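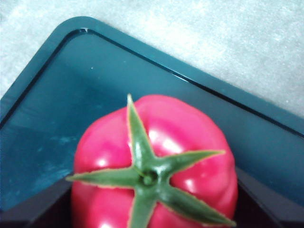 ## Fusteo tomato knife: my opinion after one summer

I bought this knife in August, when I had more tomatoes than I could eat. My neighbor Mahlet Woldemariam grows the big ribbed kind with deep creases at the top, and she leaves them at my door in a paper bag. They are wonderful to eat and terrible to cut with a bad knife. The skin bends, the inside comes out, and you finish with a board full of juice and seeds.

Before this I used the Seixas paring knife that I have had for many years. It is a good knife when it is sharp, but I am lazy with sharpening, and tomatoes are the first food that shows it.

### What you get

The Fusteo comes in a flat cardboard box with a plastic cover for the blade. Please keep the cover. I threw mine away the first week and now the knife lives in the drawer wrapped in a kitchen towel, and my wife does not like this system.

The blade is thin, with very small teeth, and the end is divided in two points like a little fork. With these points you can pick up the slices and put them on the plate. The handle is black and a bit rough, so it doesn't slip when the hand is wet. I have large hands and for me the handle is short. My last finger has no place to rest. Mahlet tried it in my kitchen and told me it was perfect for her, so it depends on the person.

### Cutting

On tomatoes it is excellent. You don't need to press. You put the teeth on the skin, pull one time toward you, and the blade goes in. I can make slices thin enough for a sandwich, and they stay in one piece, also near the end of the tomato where usually I give up and eat what remains.

For the core I still take the Seixas. The two points of the Fusteo look useful for this work, but they are too wide and they make a hole bigger than necessary.

I tried it on other things too:

- Lemons and limes: very good, clean slices.
- Peaches: good if they are ripe. When they are hard, the blade turns a little to the side.
- Bread rolls: possible, but many crumbs.
- Salami: good, if you take off the skin before.
- Onions: no. The teeth catch in the layers and I don't feel safe.

Hard cheese I did not try. The blade bends easily and I was afraid to damage it.

### Cleaning

The paper in the box says the dishwasher is allowed. I put it there 3 times and after the last one I saw small brown spots near the handle. They went away with baking soda and a cork, but now I wash it by hand. Be careful with the sponge, the teeth pull pieces out of it. A brush is better.

### Against the Illico

My friend Farzad Sharifi has the Illico, which is the more expensive one, and he let me keep it for a few days. It is heavier and the handle is longer, so for my hand it is more comfortable. The cut is almost the same. With closed eyes I think I could not say which slice came from which knife. The Illico has a round end without the points, and I missed them more than I expected.

Farzad also says that his knife was sharpened once by a shop and came back worse. I believe him, because small teeth are difficult to sharpen at home or anywhere. With both knives you should expect to buy a new one when the edge is finished.

### Price

I paid 27 dollars at Jillness, with the shipping included. For a knife that does one job very well and four other jobs in an acceptable way, I find this a little high, but I don't regret it. If you buy tomatoes only sometimes, sharpen the knife you have. If somebody leaves bags of them at your door, get the Fusteo, and ask in the shop if you can hold it first, especially if your hands are big like mine.

I would give it four stars. One star is missing for the handle and the brown spots.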